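**Handout 6: Setting up and looking after the two-arm table cell**

Notes by Katia Costa. Wiring sheets are held by Mirjana Kadrić. Read this before your first bench session; handout 5 (emergency stops and lockout) is assumed.

### 1. What the cell consists of

Two arms work over one white table. Each ends in a black multi-finger hand. There is one camera at head height and a small one at the wrist. The low partition behind the table is part of the cell and must stay where it is, as the head camera uses its seams as a coarse check on its own aim.

The practice task is plate loading. The parts are a plate, a mug and two toy rings in orange and white. They were bought for their colours, which separate well from the table top and from the hands. Do not substitute your own crockery. A glazed plate is heavier and reflects more, and the grip settings in section 4 will not hold for it.

### 2. Starting position

Place the plate at the centre of the table and the mug towards the back right, handle to the right. One ring goes on the plate and the other on the bare table to the right of it. The layout need not be exact, but it must be inside the reach of the hand that will use it.

Power the controller first, then the arms, then the hands. Leave 13 seconds between the arms and the hands. If the hands are powered too early they take their zero from a moving wrist, and every finger angle will be wrong by the same amount until the next restart.

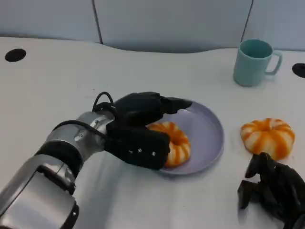

Cable slack is set with the arm at full reach, never at rest. Drive the arm slowly to the far side of the plate and stop. The cable should still form a loose loop at the wrist. If it pulls straight, release the clip behind the wrist, feed more cable through and close the clip again. Too much slack is also a fault: a long loop can drop between the hand and the table on the return stroke.

### 3. Checking the hand

Do this with the hand powered down and the arm supported.

1. Wipe the finger pads with a dry cloth. Do not use solvent.
2. Check the screws on the fingertip covers with the small cross-head driver. Turn until they stop, and no further.
3. Check the hex screws on the bracket and finger links. Any screw that moves is taken out, cleaned and refitted with a drop of thread lock.
4. Move each finger joint by hand through its range. A joint that catches goes in the log with the finger and joint named.
5. Look along each finger from the tip. A pad that sits at an angle will push the work sideways.

Hsiu-ying Chuang's log for July shows 9 faults on this cell. Most were screws found slack at step 2 or 3. One was a pad fitted back to front -- it gripped the rings well enough and failed only on the plate, so it was missed for several sessions.

### 4. Grip on the rim

The plate is held by its raised rim between opposing fingers. The fingers should meet the rim at the same height. If one touches early, the plate slides before it is held, and the recorded position is then out of date.

Begin with the grip force at 100 on the controller's own scale. Lower it in small steps until the plate slips under a light pull, then go back up by two steps. Write the final value on the Flatex card kept with the cell.
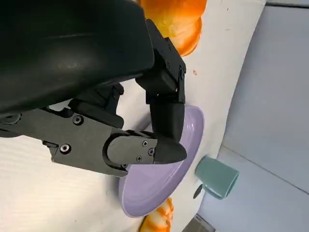 Wrist camera focus is fixed at the working distance of the fingertips. Anything further off will be a little soft, and this is acceptable. What matters is that both contact points are in view during the grip. If the housing hides one of them, turn the wrist until it clears and save the new angle as the approach pose. Do not bend the camera mount.

### 5. Aligning the head camera

The head camera is aligned last, with both hands withdrawn to the near side of the table and the fingers clear of the plate. The view should take in the whole plate, the mug and the lower part of the partition. Compare the seam positions with the saved reference. If they have shifted sideways, the neck joint has moved; if they have tilted, the mount is loose. Tighten the mount before touching any software setting.

Small crumbs and marks on the table can be picked up as objects. Brush the surface down before taking the reference.
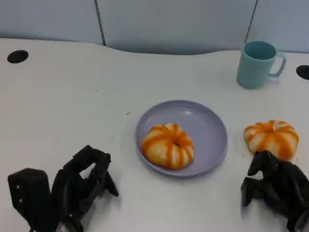 **Must the head camera be realigned after a finger pad is changed?**

Only the wrist view and the grip force need to be checked after a pad change. The head camera is realigned when the neck, the mount or the table has been moved.

### 6. Shutting down

Open both hands fully, return the arms to rest, then remove power in the reverse order of section 2. Enter any fault in the log the same day. Spare pads and screws are in the Stolside drawer; Nest Powell signs for replacements.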